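Working group on handling rules, minutes, part 2

Present: Rajitha Liyanage (chair), Hala Khalaf (notes), Pornum, Zarkness.

Item 3. Draft rule on handles. Pornum wants every grip test done 300 times before a tool is passed. Rajitha asked where that number came from. No source was given.
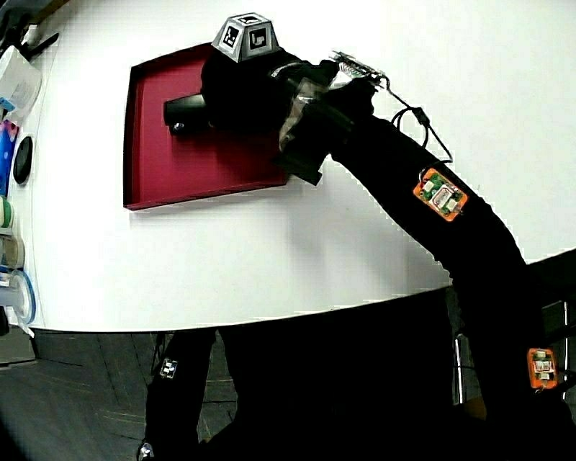

Hala said a high count proves little if the handle is always offered at the same angle. Pornum disagreed. Left open.

Item 4. Marker checks. The draft says "check regularly." Rajitha called this a wish and wants an interval written down. Zarkness offered every 15 minutes but had no data behind it. Not adopted.
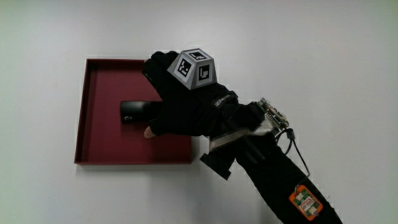

Atcombe, March

Item 5, taken up again at the second sitting. Zarkness brought a shorter text on gloves and sleeve wiring. Hala doubts anyone will read the annex. Rajitha will not sign until the word "safe" is defined. Zarkness to redraft.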